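Amedeo Gatti
New rack week! I've been wanting a little open-frame rack for ages and it's finally up on the table, so this is going to be a thread. Mute me now if you don't care about cable colours.

Some background. We run the network for a small music school out of what used to be a linen cupboard. Everything lived on one shelf in a heap, and every time Dela Amissah went looking for a spare charger she'd take the phones down with her elbow.

So, an open frame. Two posts, square holes, unit numbers printed down the front. I love the unit numbers. I labelled the drawing in the same numbers, and now when I ring Dela and say "it's in 6" she knows where to put her hand.

The frame was $129 second-hand from a bloke clearing out his garage, and he chucked in a jar of cage nuts. A whole jar! If you've ever had to hunt for one last cage nut on a dark carpet you'll know why I was grinning the whole drive home.

Order of things: switch on top, server straight under it. I went back and forth on this (heavy stuff low is the usual advice, and good advice) but with only a couple of boxes I wanted the ports up where I can see them without kneeling.

Blue NETGEAR switch, black server, one yellow cable to start with. I'm very fond of that yellow. It's my "this one matters" colour and I don't use it for anything else.
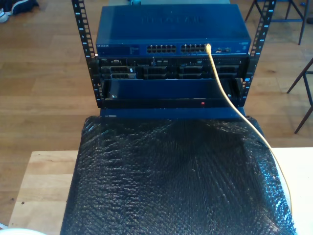

Patching, part one
Colours first, cables second. Yellow for the uplink, black for desks, grey for phones. Write it on a card and tape the card inside the door. Mine is in Dela's handwriting because mine is terrible.

Square-hole rails take cage nuts, and cage nuts go in with the ears to the sides. Get a proper cage nut tool if you value your thumbnails. I did my first four with a flat screwdriver and I've still got the mark.

Push every plug until you feel the click, then give it a gentle tug. I'm a big believer in the tug. Half the "network faults" at the old place were plugs sitting a hair short of home.

Boots on the plugs are worth the extra few cents too. The little tab is the first bit to snap when you drag a cable back through a bundle, and a boot keeps it from catching. The see-through ones are my favourite - you can check the tab is still all there.

And leave slack. More than looks tidy. You'll want to swing the switch forward one day and you'll thank yourself. 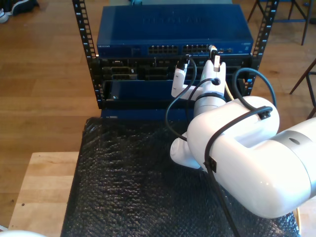 Lamai Paisan messaged to ask: do I need a shelf under a server, or will the front screws hold it?
Depends on the server. A light, shallow one can often hang off its front ears, but anything deep or heavy wants rails or a shelf taking the weight. Check the manual for yours before you trust the ears.

Next job is the cupboard itself. It needs a vent cut in the door and a good vacuum, and there's a hook in there I keep catching my sleeve on. Hoping to have it all moved across before lessons start back in January.

If anyone has a favourite brand of velcro ties, I'm all ears. The roll I bought is a lovely purple and doesn't stick to itself at all.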